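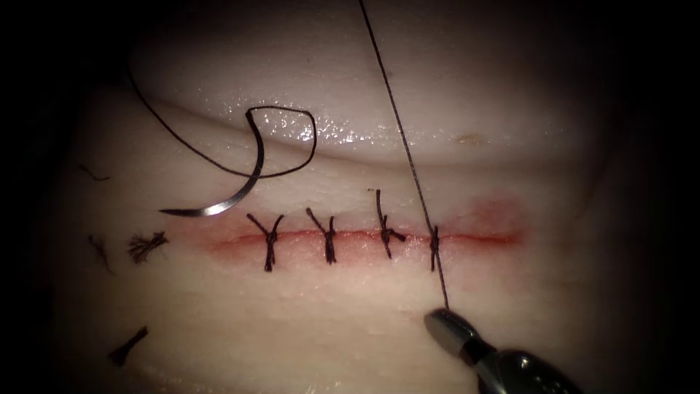 Vivek Rana keeps a spool of cheap suture on his desk and fiddles with it while he talks, which made transcribing our call a little noisy. He runs the learning side of the suturing project at Tinden, a small lab in Greswood, and I'd been after him for months to explain the result everyone in our corner of surgical robotics was forwarding around in May. I started with the stitches themselves. Four knots along one cut, and the tails don't all match - one sticks up way higher than its neighbors. Does that bother him?

"It bothers Nele!" he said. "I used to care a lot more. Then we looked at what the policy was learning from, and the untidy demos were some of the best ones we had."

That's the result in a nutshell. The team recorded 400 demonstrations of single interrupted stitches on synthetic pads, with trained operators driving the arms. Their first model trained on the 300 that Nele Wouters, who grades the knots, had marked as clean. It did fine until something slipped, and then it just sort of waved at the thread. When they put the other demos back in (fumbles, regrasps, a needle picked up backwards) the model started getting itself out of trouble.

"We'd thrown away every example of a person fixing a mistake," Vivek said. "So of course it had no idea how."

I asked how they split up a stitch, since that's where I always get lost in these papers. They label phases by hand: needle pickup, drive, pull-through, wrap, cinch, cut. Mehrangiz Esfahani wrote the labeling guide, and she joined us halfway through the call, eating lunch.

"The drive phase is the one people think is hard," she told me. "You have to bring the point in at a decent angle, sure. But the labelers agree on it nearly every time. You can see when it begins."
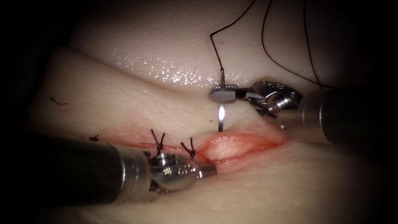 *Needle in the right-hand jaws, point toward the upper edge of the cut, two stitches already in.*

Wrapping is where the labelers fought. Does a wrap begin when the thread first touches the jaw, or when the operator commits to the loop? Mehrangiz and Farhad Mousavi went back and forth on that for 3 weeks, and she's still a bit annoyed about how it ended. (They went with first touch. She wanted commitment.)

"Farhad said a computer can't see commitment," she said. "I said neither can Farhad."

I liked her a lot.

The thread is also what gives the vision model fits. It's thin and dark, it crosses over itself, and it goes behind the tools right when you need it most. Vivek's group gave up on tracking the whole strand. The model only has to guess where the next useful piece is.
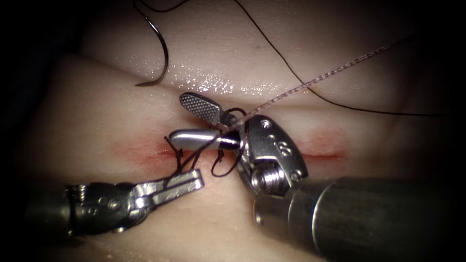 *Suture loops around the right instrument's jaws, with the left grasper close by.*

"I would love to tell you we solved thread," Vivek said. "We solved maybe the bit near the gripper."

They held back 20 pads for testing, and the policy trained on everything beat the clean-only one on finished knots. He wouldn't let me print the exact gap until the write-up is through review. Fair enough! He did say the clean-only model tied prettier knots when it tied them at all, and that Nele brings this up at every group meeting.

Next on the list is a different pad with a softer top layer, and Abbas Kordestani is already rewriting the force limits for it. I asked whether they'd grade the demos again before training.

"Grade them, yes," Vivek said. "Delete them, no. I've got the drive space."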